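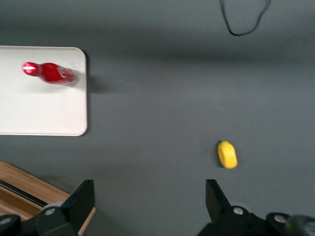 Teleoperation and hand guiding

Re: wrist view and small soft objects

Hi all, and hello Ainhoa,

Sorry for the slow answer, I've been buried in the Brarnbridge demos since the start of February and only got to the list this morning.

Ainhoa Herrero wrote:
> We're getting decent runs on the red bottle but the little yellow
> thing is a pain. Half my operators come down too early and push it
> along the table. Do you drive from the wrist view only, or let
> people look at the real table as well? And how many demos before
> you bother training?

Wrist view only, for us. I used to let people peek over the top of the monitor and they all got lovely smooth runs that way, but then the policy has to learn from a picture that doesn't contain what the person was going on. If you can't do it from what the wrist sees, neither can the arm! It's horrible for the first hour and then people settle down.

On the yellow one - look where it sits in the view attached. It's just by the tip of the right finger, well over from the middle, with the fingers wide open. That's the point where my lot get greedy and start going down. I make them shift sideways first until it's halfway between the two tips, turn the wrist to suit (it's longer one way than the other, and I like to take it across the short side), and only then lower. Slow hands for the last bit. The bottle on the tray is more forgiving, though do watch the rim.

As for numbers, we do 40 with the joystick and 40 by hand guiding, then train and see what falls over. Nyberg swear by 100 before they'll even look at it, but I get bored long before that and so do my operators. I also throw out any run with a long pause in it. We had 4 of those in one batch and the arm learned to hover over the table like it had forgotten what it came in for.

One thing I'd love to know - does anyone on Jarnico's controller get a lag when they rotate and lower together? Ours feels sticky and I can't tell if it's the controller or me.

Cheers,
Trinity Benavides

Recent messages in this list
Hand guiding with a stiff elbow joint
Zernirari pedals, anyone tried them?
Re: Re: blurry wrist pictures when moving fast
Throwing out bad demos: how strict are you?
Jarnico controller settings after the update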